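Arbeitstischauflage Pedwood, grau matt

Art.-Nr. 1615
Lieferzeit: Versand jeden Donnerstag
In den Warenkorb

Wer viel bastelt, näht, klebt oder zuschneidet, kennt das ja: Der schöne große Tisch ist da, aber so richtig loslegen mag man doch nicht, weil man um die Platte fürchtet. Genau dafür haben wir bei Vammont die Auflage Pedwood ins Programm genommen, und wir freuen uns jedes Mal, wenn wieder eine davon auf die Reise geht!

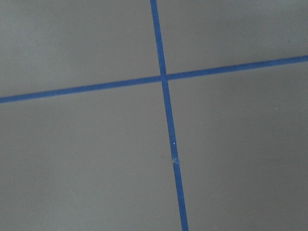

Die Auflage wird gerollt geliefert und möchte erst einmal in Ruhe ankommen. Lassen Sie sie am besten über Nacht ausgebreitet liegen, dann legen sich die Kanten ganz von selbst (im Januar, wenn das Paket kalt aus dem Lieferwagen kommt, gern auch etwas länger). Danach dürfen Sie einteilen, wie es Ihnen gefällt. Zwei Streifen blaues Klebeband über Kreuz auf der matten grauen Fläche, und schon hat man vier Felder, für Zuschnitte, Fertiges, Reste und den Kaffeebecher. Das Band lässt sich wieder abziehen, am schönsten langsam und in flachem Winkel.

Größe: 60 x 36 cm, weitere Maße auf Anfrage
Oberfläche: matt, nicht spiegelnd
Reinigung: feuchtes Tuch, milde Seife
Geeignet für: Kleber, Wasserfarbe, Stempelarbeiten

Passend dazu: Abdeckpapier Herton auf der Rolle

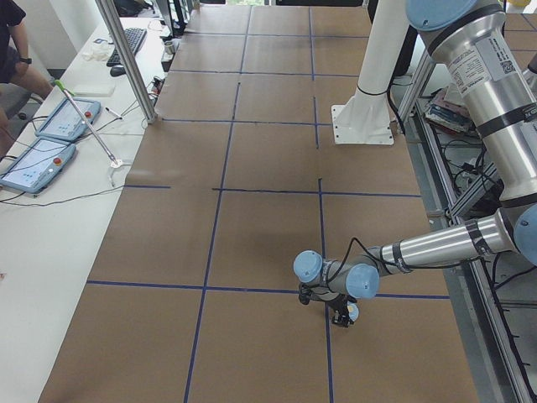
Für richtig große Vorhaben empfehlen wir gern unser Papier Herton, Rollenlänge bis zu 18 Meter. Es ist fest genug zum Skizzieren und Falten, und nach einem langen Leimnachmittag wird es einfach zusammengerollt und entsorgt. Ein großer Arbeitstisch ganz mit braunem Kraftpapier bedeckt, das sieht obendrein freundlich aus und verzeiht fast jeden Klecks. An den Tischkanten bitte etwas Überstand lassen und unten festkleben.

Beides zusammen gibt es auch als Set Jireš, mit einer Rolle Klebeband dazu. Fragen zum Zuschnitt beantworten wir gern über das Kontaktformular.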